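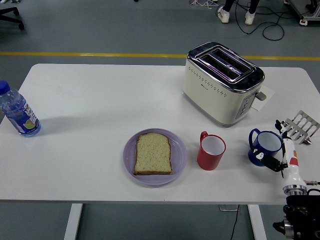 The Zekuto breakfast cell is a single-arm robot workcell used for practising and recording everyday kitchen tasks, such as moving cups, loading bread and clearing plates. It was set up by Sadia Zaidi and is maintained by Humaira Kazmi at the Brunda workshop. The cell consists of one arm, a two-finger gripper, a table and a set of ordinary household objects. Its most commonly repeated task is the mug transfer, in which the black gripper closes around the side of a dark blue enamel mug while a red mug, a plate with a slice of bread and a cream-coloured toaster share the white tabletop. Most of the upkeep described in this article concerns the gripper, the mounting of the arm and the arrangement of the table.

Layout

The arm stands on its own base at the right-hand side of the table. Early versions of the cell had the base bolted through the tabletop. This was dropped because the top flexed when the arm stopped suddenly, and objects at the far end would creep. The base now sits on a separate stand, with a small gap between the stand and the table so that neither one pushes on the other.

The table is not fixed to the floor. Its position is set with a steel spacer, kept in the tool drawer, which fits between the stand and the nearest table leg. If the spacer slides in without force and without rattling, the table is close enough for the arm to work from its stored positions. The check is done at the start of each day and again after anyone has moved the table to sweep.

A yellow line on the floor runs past the far side of the table. At Brunda, people who are not operating the cell are asked to stay beyond the line while the arm is powered. The operator stands within reach of the stop button and may step over the line only when the arm is paused.

Power and signal cables run along the floor. The arm's power lead and the gripper's signal lead are kept on separate paths where possible, after a period in which the gripper reported false contacts whenever the arm accelerated. Slack is left in both so that the stand can be shifted without unplugging anything.

Objects

The household objects are called the Ello set, after the name of the first task list written for the cell. The set includes mugs, plates, sliced bread, a two-slot toaster, a drink bottle and a metal rack. Objects are replaced with similar ones when they chip or break, and the replacement is entered in the cell's logbook along with its weight.

Mugs are used empty. A full mug was tried in the first month and the spill reached the lower cover of the stand, which had to be taken off and dried. Since then, liquids have only been allowed on the table in closed bottles.

Enamel mugs and ceramic mugs behave differently in the gripper. Enamel is thin and light, and the steel under it gives a little if squeezed hard. Ceramic is heavier and does not give at all, so a poor grip tends to let the mug turn instead of holding it. The closing force is stored separately for each mug. Using the ceramic setting on an enamel mug can chip the coating near the rim.

Bread is used fresh from the bag and thrown out at the end of the session. Stale slices crack when lifted and leave crumbs in the finger joints. The toaster is left unplugged for all handling tasks. It is treated as an object with two slots and a lever, and no heating is done in the cell.

Setting up

Setting up the cell from a cold start takes 16 minutes when no faults are found. The usual order is as follows.

The table is wiped and the spacer check is done.
The stop button is pressed and released, and the operator confirms that the arm will not move while it is pressed.
The arm is powered and sent to its rest position, clear of the table.
The gripper is opened and closed with nothing between the fingers.
The fingers are closed on the test block and the reported width is read from the screen.
The objects are placed and the first task is run at low speed.

The test block is a machined piece 52 mm wide. A reading more than one millimetre out means that the gripper must be zeroed again before work begins. Zeroing is done with the fingers fully closed and the pads clean. A crumb caught between the pads is enough to spoil it, and this has been the most frequent cause of bad readings recorded in the logbook.

Low speed is used for the first run of every task, even if the same task was run the day before. The operator watches the clearance between the arm and the taller objects, mainly the toaster. If the arm passes too close, the object is moved and the stored path is left alone. Changing paths to suit a badly placed object caused a good deal of confusion in the early weeks, when several versions of the same task were in use at once.

Gripper care

The fingers are wiped with a damp cloth after each session and dried straight away. Solvents are not used on the pads, as they harden the rubber. Butter and jam, which appeared on an early version of the task list, were removed from it for the same reason.

Pads are replaced after 300 hours of use, or sooner if the surface has gone shiny. A shiny pad may still hold a mug well enough when the mug is upright, then let it slip when the arm tilts. Both pads are changed together. A new pad opposite a worn one pulls the object to one side as the fingers close, and the mug is set down slightly off its mark.

Changing the pads is done with the arm powered down and the gripper resting on a folded towel. Each pad is held by two small screws from the back of the finger. The screws are tightened by hand and marked with a paint pen so that any turning can be seen later. Thread-locking compound was used at first, but it made the next change difficult and one screw head was stripped.

The finger joints are brushed out weekly. A stiff, dry paintbrush is preferred to compressed air, which tends to drive crumbs further in.

Arm and base

The bolts holding the arm to its base are checked once a month with a torque wrench. They are loosened and retightened only if one has moved. The exposed fittings around the base are wiped with a dry cloth, and the cable entry is inspected for rubbing.

The arm is not serviced on site beyond cleaning and bolt checks. Joint faults are referred to Shaikh, the firm that supplied the stand and fitted the arm. In its first year the cell was out of use for one long stretch, in May, when the wrist joint developed a click on slow turns. The joint was exchanged and the stored positions were taught again from the beginning, since the new joint did not share the old one's zero point.

Positions are now backed up after every change. The backup includes the gripper widths and closing forces, which had been left out of the earlier copies.

Common faults

Mug turns in the grip. Usually caused by worn pads, or by the fingers closing too high on the side of the mug. The grip height is lowered before the force is increased.

Mug set down short of its mark. Usually a table position fault. The spacer check is repeated first.

Gripper stops before closing. Most often a crumb in the joint. If brushing does not clear it, the signal lead is unplugged, inspected and plugged in again.

Arm halts in mid-movement. The arm stops itself when it meets more resistance than expected. The operator looks for contact with the table or toaster, and for a cable pulled tight - the latter is common after the stand has been moved.

Slice tears on lifting. The closing force is too high or the bread is stale. A slice lying flat on a plate is harder to pick up than one overhanging the edge, and the task is normally taught with the plate tilted first.

Records

The logbook is a paper book kept beside the cell. Each entry gives the operator's initials, the test block reading, the pad hours and any fault. Zaidi began it as a temporary measure and it was later kept on, as entries could be made without leaving the table. As of 31 Aug 2026 it contained 210 fault entries, most of them concerning the gripper. Kazmi copies the pad hours into a spreadsheet at the end of each month and orders new pads from that.

See also

Gripper pad
Robot workcell
Teaching by demonstration
Torque wrench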